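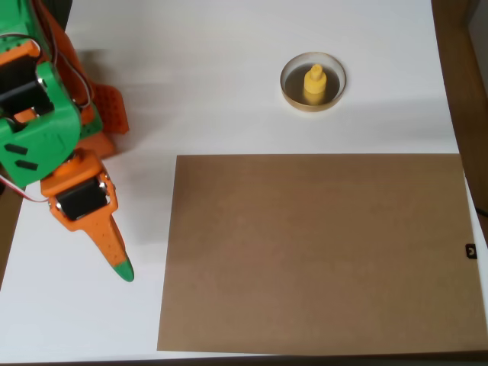
Kenza Benmoussa wrote:

> Hello all, I've been meaning to ask this since May. My sorting table is
> a white one, very smooth, and I love it for seeing small pieces, but
> anything round rolls straight off the side and anything with a rough
> bottom scratches it. I tried a tablecloth and hated it. I tried a cork
> mat and it shed crumbs into everything. What do the rest of you put
> down, and what do you keep the little pieces in while you work? I have
> been using saucers from the kitchen and my family would like them back.
>
> Kenza

Dear Kenza, and everybody,

What a nice question to come home to! I have had more or less the same table and the same trouble for years, so please forgive me if I go on a bit.

My answer for the top is plain brown cardboard. One big flat sheet, the biggest you can get without a fold in it, laid over the part of the table where your hands do most of the work and left off the rest. I like having both, to be truthful. The bare white is where I put things I want to look at, and the cardboard is where I put things down in a hurry. A small piece set on card tends to stay where you left it, and when the sheet gets grubby you turn it over, and when the other side gets grubby you go and find another box. Mine came out of a shelving carton from Kevelbridge and I cut it down to 60 cm on the short side with a kitchen knife (don't do that, borrow a proper blade). If the edge comes out ragged, a quick rub with 300 grit takes the fuzz off.

I don't tape it down. I used to, and then I spent a whole evening getting the sticky off the white with cooking oil. It wanders a little crooked over the course of an afternoon and I just push it back.

Now, for the little pieces I would say go shallow, and go round, and above all go dark on the bottom. You can find a yellow piece in a dark dish without your glasses on, and with the shiny kind you get its reflection as well. The low rim means you can reach in from any side. With deep tubs I always ended up tipping the whole lot out to find one thing, and then of course I was back to chasing pieces across the floor.
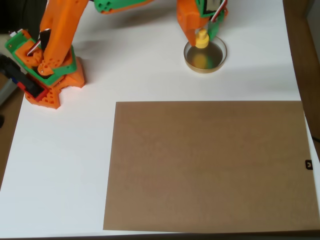 Marcelino Pacheco wrote to me off the list to say that he swears by jar lids for this, the wide ones, and that he glues a circle of dark felt inside so that nothing slides when he picks one up. I tried it with two lids last night and it's lovely for beads, though the felt does grab at anything with a burr on it. He also says to keep the dish on the bare table and off the card, so the card can be shifted without taking your pieces along for the ride. I had never thought about it, but I do the same.

If your pieces are taller than they are wide, stand them up on the wide end when you put them in. They take less room and you can pick them up by the top.

Do give the saucers back, Kenza! And Wael, if you're reading, you promised us months ago to write up your drawer dividers, and I for one am still waiting with the drawer open.

Warm wishes to all of you,
Euan Lennox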